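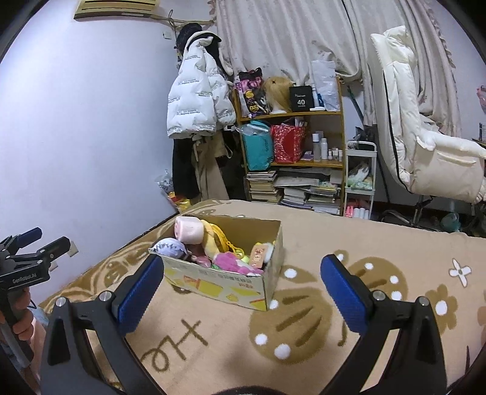 Gornum Soccer Club: progress report to the Zindow Fund, July 24, 2023

Squad: the grant was meant to keep our players out of the clutches of Solero Rovers. Solero took two of them anyway, and the best goalkeeper we've had in years. We have signed three replacements, one of whom can kick with both feet.

Spending: $444 on league registration, $300 on nets. The Theodorakopoulos Cup entry fee is still unpaid — they keep mailing us the wrong form. 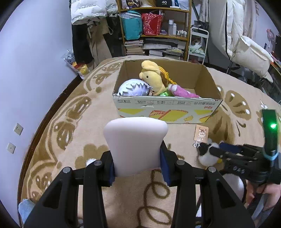 White block and open cardboard box.

Next: floodlights by November, if the electrician returns our calls.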